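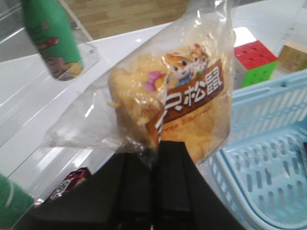
Bread in its wrapper, held by the bottom of the bag, with the basket waiting at right.

Snack Table Recording: Your Questions Answered
Trimia Teaching Sessions, last updated May 2024

What are we making when we record?

Examples, and plenty of them! An example is one complete go at one small job, such as "put the bread in the basket," from the moment the arm starts moving until it has let go and backed off. The learning system gets the wrist view, the view from the side, and everything the arm's joints were doing in between. So far the snack table set has 866 examples in it, and 214 of those are bread.

Do I have to be good at driving the arm?

Goodness, no. Most people are slow and wobbly on their first morning, and we're glad to have them (Theano Xenos, who now runs the Saturday group, says she spent her first hour mostly chasing one packet across the table). We ask for 10 practice goes that don't get saved, and after that you're recording like everybody else.

Should I clean and straighten everything first?

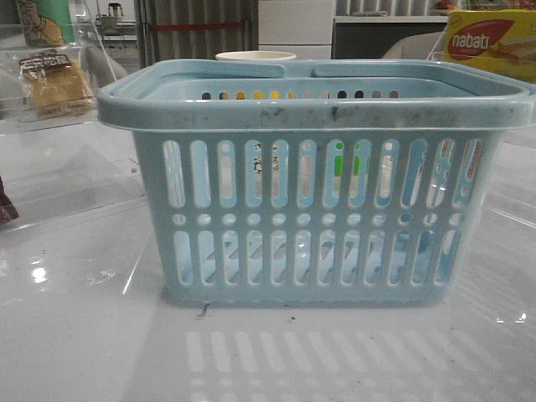 Kyriaki Mavromatis and I have gone back and forth on this one for months, and where we've landed is that the table should look like a table somebody uses. Please wipe up anything sticky and leave it at that. Smudges on the rim like these, or a few specks on the tabletop by the basket, are perfectly fine to record with, and so are the snacks standing behind it. What we do ask is that you look at the handles before each go, and if they're lying across the opening as they are here, fold them back out of the way first. A system that has only ever met spotless baskets gets very confused in a real kitchen, so please don't scrub on our account.

Does the small black box count as a snack?

It counts as an item, yes, and it has its own task name on the list, so please don't save it under bread. Small, dark, shiny things are harder for the wrist view to pick out than a big yellow bun, and we'd love more of them. Turn it a little differently each time you set it out.

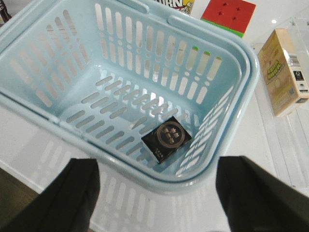

The black box on the basket floor, seen from the wrist between the open fingers.

What if I grab something badly?

Keep going! If the bag crinkles up or the grip is lower than you meant, carry on and finish the job as best you can, then mark it "untidy" when you save. Henryk Zalewska goes through the untidy ones each week and keeps a good many of them. If the item drops on the floor, stop the recording, pick it up, and start a fresh one.

How low should I go before letting go?

Wrapped bread is light and it likes to bounce or roll, so bring it down until the lower part of the package is below the rim, and then keep lowering gently until you feel you could open the fingers without any drop to speak of. Take your time over this bit. We would much sooner have a slow example than a hurried one.

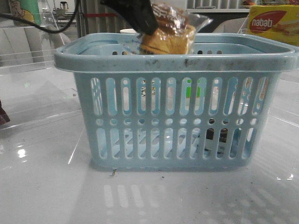
Who do I ask if I'm stuck?

Angeliki Karamanlidis looks after bookings and the task list, and Henryk can help with anything to do with saving or naming your recordings. Either of them will be happy to hear from you, even if it's the same question you asked last week.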